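11/15/23

OK quick one, I have bread in the oven and 425 waits for no one.

So the counter. Three people asked after the last post, so fine, counter post. Short version: I finally cleared the thing. All of it. It had turned into the place where mail goes to die, plus the blender, plus a bag of onions, plus whatever Thanakorn had in his pockets when he came home. Took me most of a morning. Found the good scissors!! Also a Grumico warranty card for a toaster we gave away in June.

What I did, in order, more or less. Everything off and onto the dining table. Crumbs. More crumbs. Dish soap and warm water, wrung out cloth, then a dry towel right behind it so it doesn't streak. I used to go at it with the spray stuff from Flillari and it left a film you could write your name in. Stopped buying it. Soap is fine.

It's the gray speckled one, if you're new here. I wanted white. Thanakorn Phromma wanted gray and he was right and I have told him so exactly once. The flecks hide everything, you can drop half a spoon of pepper on it and not know till you put your elbow down. Downside being you can't tell if it's clean by looking, you have to run your hand over it. I do this a lot now. Bit weird. 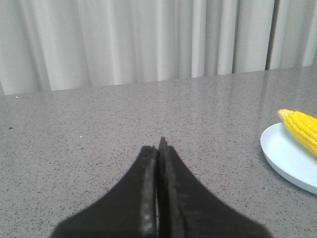

## What went back

Not much, is the answer. The kettle. The knife block. The wooden bowl from Mahawong, for lemons and ONLY lemons, I've already pulled a phone charger out of it twice.

Blender went in the low cupboard. I was sure I'd miss it and so far no. Toaster is on trial. Mail goes in a tray by the door, which cost $3 at the thrift place in Prurnham and is the best thing in this house.

Somebody wanted to know what we paid. The counter piece on its own was $550, an offcut from a yard that had it sitting around, and then $359 to get it cut and put in. I know prices are all over the place so don't yell at me if yours was diffrent.

Still to do: the drawer under it. I opened it, looked, closed it. Rubber bands, takeout menus, one birthday candle. Next week maybe.

Timer's going, bread, bye. Will post the loaf if it's not a brick.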